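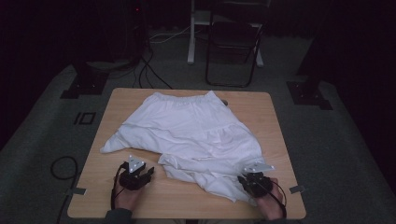

Prirkik series two: is it worth it for a five year old?

mossybucket
Has anyone's little one started the new Prirkik yet? Mine has watched the first series so often I can do all the voices (badly). She's desperate for the new ones but a mum at school said they've gone a bit scary.

KHeywood_80
We're four in. The fog episode had my son behind the sofa, but he asked for it again straight after. I think it's better than series one, the songs are miles better!

tultcombe_dad
Can't agree on the songs. Bainbridge the badger used to get a proper tune every week and now he sort of talks over a drum. My two wander off when he starts.

KHeywood_80
The drum one is a banger and I won't hear otherwise.

lachlan.lindsay
Scary is a stretch. The Onberg is a big shadow with a silly voice, and by episode three he's helping them mend the boat. I'd skip the fog one at bedtime though, we had 60 minutes of questions.

mossybucket
Thanks all. Is it true there are only 19 this time? And does the otter come back?

lachlan.lindsay
Yes, 19, with the last few held over until January. Otter's back in episode two, new voice. Took us a while to get used to it.

tultcombe_dad
New otter is the one thing they got right.

mossybucket
Right, episode one after tea then. Fog one can wait for a Saturday morning.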